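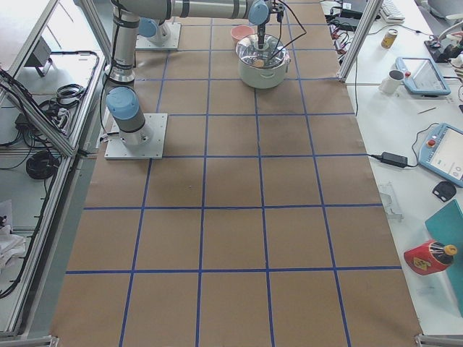 Workplace use

The Sorkis cell is a bench setup with two robot arms, used for kitchen handling work at Stiler, a maker of ready meals in Haraten. The arms work over brown paper marked off in a grid of blue tape. Tasks include lifting lids and moving small items between pots and bowls. A shift at the site lasts 8 hours.
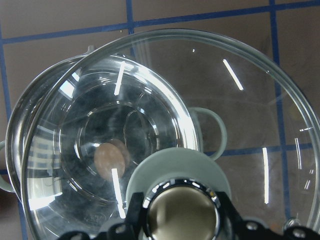
Before the cell came into use in December, prep staff did all lid and pot work by hand – up to 500 lifts in a shift. Two of them have since trained as cell operators. They set out the cookware and start each run from a teach pendant. Some staff reported less wrist strain, while others disliked the waiting between runs. 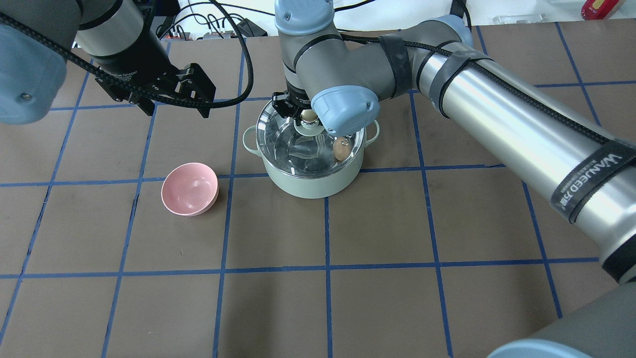
Haraten Site – Kitchen Automation Team

Operators keep a shared log of stops and restarts. Pay grades for the new role were still under review on 2020-09-19.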